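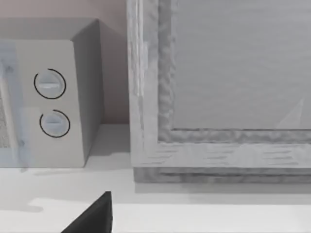

Bring a cushion, a reader told me after last October's show, and I'm passing that on to everyone heading to Nundlow, the new folk opera at the Tekcombe Playhouse. It runs over two hours and those benches are hard! I sat in on a rehearsal and loved it (the ferry song is still stuck in my head).

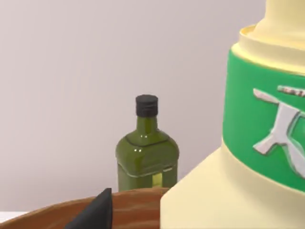

The chorus is 40 strong this time, with a live band squeezed in stage left, and tickets are 20 dollars at the door or from the Drurnitz box office. Go early if you want the balcony.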